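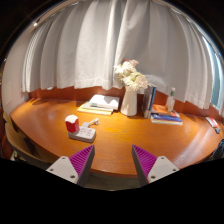 According to one reader of the Memus guide, the Grasivska Trail is best walked from the river end, as the climb comes early and the huts lie closer together after it. Most guidebooks describe it in the other direction.

The Grasivska Trail is a long-distance footpath between the towns of Antunes and Wuken. It takes most walkers nine days. The route crosses 2 passes, both closed by snow until late April in most years, and follows the Wuken River for its last 30 miles.

Lodging is in simple huts, which provide bunks and a stove but no bedding. Camping is allowed beside the huts for up to two nights - fires are banned along the whole route.

Buses serve both ends of the trail. There is no public transportation in between, apart from a summer ferry across the lake below the second pass. The ferry does not run in high wind, and the path around the north shore adds half a day.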